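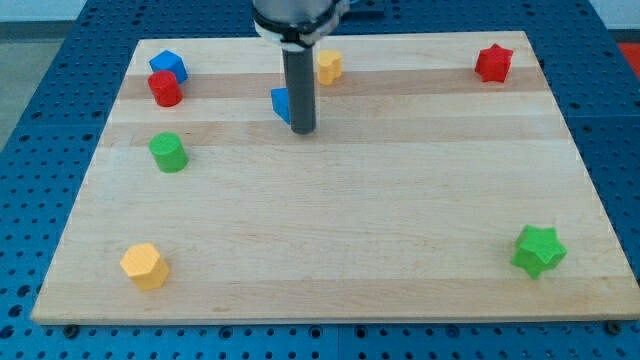 Erkinholm Entertainment Network
Reader and Publisher Support

Ticket 476
Subject: Incorrect interview text displayed on celebrity profile page
Status: Resolved
Opened: Apr 21, 2020
Reported by: Touran Naseri, Features Desk
Assigned to: Hamish Ruddock, Publishing Systems

Summary of issue

The profile page for the actor Bevan Mahuika displays an interview from January in place of the current cover interview with Wynne magazine. The headline and byline are correct. The body text, pull quote and related links belong to the earlier article, in which Mr. Mahuika discussed his role in the series Multwood. The actor's publicist, Gwilym Humphreys, has requested a correction, as the earlier text refers to a second season that has since been canceled.

Steps already taken by reporter

Republished the article from the editor. No change.
Cleared the page cache from the Trundis dashboard. Correct text appeared for 11 minutes, after which the January text returned.
Viewed the page in a private browser window and on a phone. Same result on both.

Support response, H. Ruddock

The fault has been reproduced. The article record contains the correct text, and the preview link displays it as expected. The public page is drawing its body from a syndicated copy with the same short address. Please do not republish again while the record is under review, as each attempt creates a further revision. There are currently 14.

Reporter response, T. Naseri

Understood. Please note that the gallery captions are also affected. The caption naming the director appears under the premiere photographs, which he did not attend. Mr. Humphreys has asked that these be corrected at the same time.

Support response, H. Ruddock

The captions are stored with the body text and will be corrected by the same change. The matter has been referred to Berwyn Craddock, who manages the partner feeds.

Feed management, B. Craddock

The January article was still marked as the primary version in the feed. Trundis checks the feed at regular intervals and replaced the new text each time. The old article has been moved to its own address and the primary mark removed. A total of 300 partner pages carried the earlier version and have been sent an update notice. Partners control their own refresh times.

Resolution

The page has displayed the correct interview and captions through two full feed checks. An editor's note regarding the error has been added at the foot of the article, with wording approved by the Features Desk. Comments posted under the earlier text remain with the January article.

Any partner page that still shows the earlier text should be reported by reply to this ticket, with the full page address.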